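Equipment Review: Skuder Compact Refrigerator
Prepared for the Plodgate Residence Office by Lucienne Renaud
5/22/19

The Residence Office was asked to review compact refrigerators for use in single study bedrooms. Residents currently share one full-size unit per kitchen, and complaints about missing food have risen each term. The Skuder was selected for trial on the basis of size and price. Two other models, the Witness and the Mihăilă, were considered on paper and set aside because neither could be delivered before December.

The review period was 20 days. The unit was used in bedrooms on two floors, and 13 residents completed the comment form.

Setting up

The refrigerator arrived with a printed guide of four pages. The guide is clear on ventilation and on the need to let the unit stand before it is first switched on. It says very little about reversing the door, and residents with a desk on the wrong side of the room found this a nuisance. No tools are needed otherwise. One person can lift the unit without difficulty. 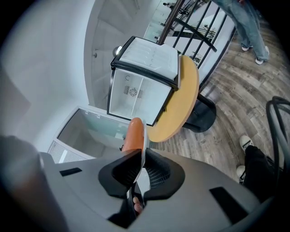
Bright room, white walls, wood-look floor.

Placement deserves some thought. The guide advises against carpet, and we agree. A low, firm table brings the shelf up to a useful height, but the full swing of the door must be allowed for. In our narrowest bedrooms the door met the bed frame before it was fully open, and the shelf could not be taken out for cleaning.

Cooling and noise

Cooling was satisfactory. Milk kept well for the period stated on the carton, and salad items placed near the back did not freeze at the middle setting. At the highest setting they did. The control is a small dial with no numbers, and several residents asked for a thermometer.

Noise was the subject of most comments. The unit hums for several minutes, rests, and starts again with a click. Heavy sleepers did not mention it. Light sleepers mentioned little else, and two asked for the unit to be removed at night.

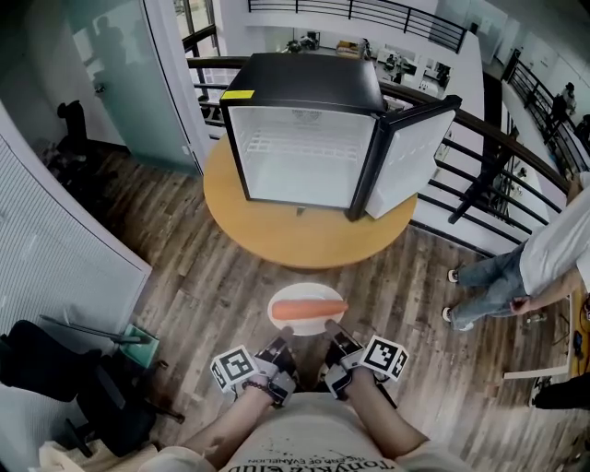
Storage is adequate for one person who shops twice a week. Tall bottles must be laid flat, and we recommend a tight cap. Residents who cook in quantity will still need space in the shared kitchen, and the Office does not propose to withdraw the larger units.

Cleaning and cost

The inner surfaces wipe down easily with warm water and mild soap. The door seal collects crumbs along its lower edge and should be checked at each room inspection. The purchase price was $268, including delivery – a fair sum for a unit of this size, though the one-year guarantee is short for residence use.

Recommendation

The Skuder is recommended for bedrooms of standard size. It is not recommended for the narrow rooms on the top floor or for any room where the bed stands directly beside the only outlet. Residents should be told about the noise before they request a unit, and requests should be made in writing to the Residence Office.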